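Reheating frozen buns without ending up with soggy bottoms
Home Cooking > Steaming and Boiling
6 replies · 3280 views · 4 shares

marrowstone
I buy the Groltton frozen pork buns, the big bag, and steam them in bamboo over a wide pot. The tops are fine. The bottoms come out wet and half of them tear when I lift them. I have tried parchment and I have tried cabbage leaves. Same thing both ways. Basket and plate are below. 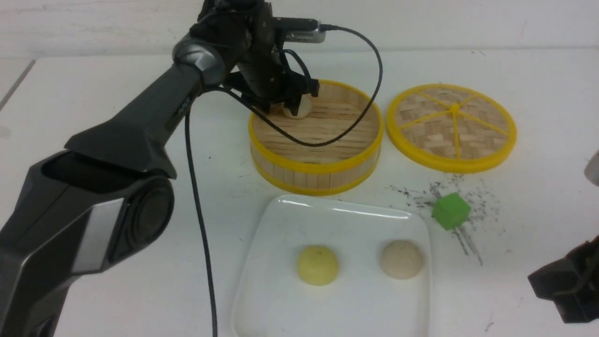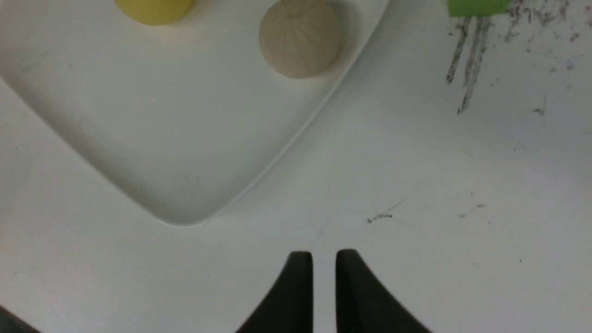
The pot holds a lot of water and I keep it at a full boil the whole time. Fifteen minutes from frozen, lid on. Should I thaw them first?

tinkettle9
Don't thaw. The dough gets gummy. Your boil is too hard. Drop it to medium once you see steam and keep the water a good two inches under the basket. I use 500 ml in a ten-inch pot and that's plenty for one batch.

Bulik_Road
Disagree on thawing. I leave mine in the fridge overnight and steam them eight minutes. Never had gummy dough. It depends on the brand. The Keskin ones are already fully cooked, so you're only warming them up.

tinkettle9
The Groltton bag says cook from frozen. I'd go with the bag.

Bulik_Road
The bag also says microwave three minutes, and I wouldn't do that to anybody.

pan_and_lid
Poke holes in the parchment. Solid parchment holds a puddle under each bun. Zemley sells the perforated rounds, 300 to a box, but a hole punch on a folded sheet does the same job. Then turn off the heat and leave the lid cracked for a couple of minutes before you take them out.

marrowstone
Mine was solid parchment, so that could be it. How do you keep the lid from dripping?

pan_and_lid
A bamboo lid shouldn't drip much. If you use a metal one, wrap it in a dish towel and tie the ends up on top.

oatsandall
Or skip steaming. Splash of water in a skillet, lid on, then let the bottoms brown. No wet bottoms that way.

tinkettle9
That's a different bun at that point – good, but different.

marrowstone
Tried it Friday with holes punched and the heat down, still from frozen. One tore out of six. I'll thaw the next batch and see if it matters.

385 people found this thread helpful
Contact us · Forum rules · Back to top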